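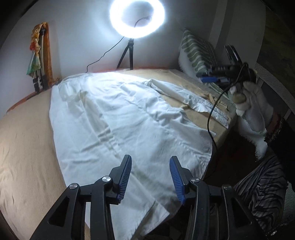

White sheet over the tan bedspread.

Re: [home-cooks] Potato dumplings falling apart in the pot

On Thu 7 July, the Larnitz kitchen list member wrote:

> I made the potato dumplings from the January thread twice now and both
> times they came apart in the water. The first batch was a total loss,
> I ended up with something like thick soup. The second time I added
> more flour and they held, but they were heavy and my kids left most
> of them on the plate. I boiled the potatoes the same afternoon, peeled
> and cut up, and mashed them in the mixer. Is it the potatoes or is it
> me? I used red ones because that was what the store had.
>
> Also, can these be frozen?

I'd say it's the potatoes first and the boiling second. Red potatoes are waxy and hold on to a lot of moisture. They are fine for salad, but for dumplings you want russets, or any old floury potato that has been sitting in the pantry for a while. New potatoes in summer are the worst for this, even the right kind.

Boil them whole with the skins on. When you peel and cut them first they soak up water, and then you have to chase it with flour, and that is how you get the heavy ones. I peel them as soon as I can stand to touch them, put them through a ricer, and spread them out on a tray. Then I leave them alone until they are cold. Overnight in the fridge is better still if you can plan that far ahead.

Please don't use the mixer. It turns the potato to glue, and no amount of flour will bring it back. If you don't have a ricer, a fork and some patience will do. I have an old Munley ricer that I got secondhand and it does the job, though the handle sticks.

For 3 pounds of potatoes I use one egg, two teaspoons of salt, 100 grams of flour and a big spoonful of potato starch. The starch matters more than the flour. Mix it with your hands, only until it comes together, and shape it right away -- the dough gets wetter the longer it sits with the salt in it.

Cook one test dumpling before you shape the rest. If it frays at the edges, work in another spoonful of starch. The water should barely move. A hard boil will knock apart even a good dumpling. Mine take 15 minutes for the large size, 8 for the small ones, and I don't cover the pot.

As for freezing, yes, but freeze them raw on a floured tray and bag them once they are hard. They go straight from the freezer into the water, and I give them a few extra minutes. I tried freezing cooked ones and they were grainy when I reheated them. Leftover cooked ones are better sliced the next day and fried in butter, with onions if you like.

Someone asked in January about sweet potatoes. I tried it once and wouldn't bother again.

I still need the proportions for the bread crumb topping, if whoever posted it has them handy. My copy got soaked.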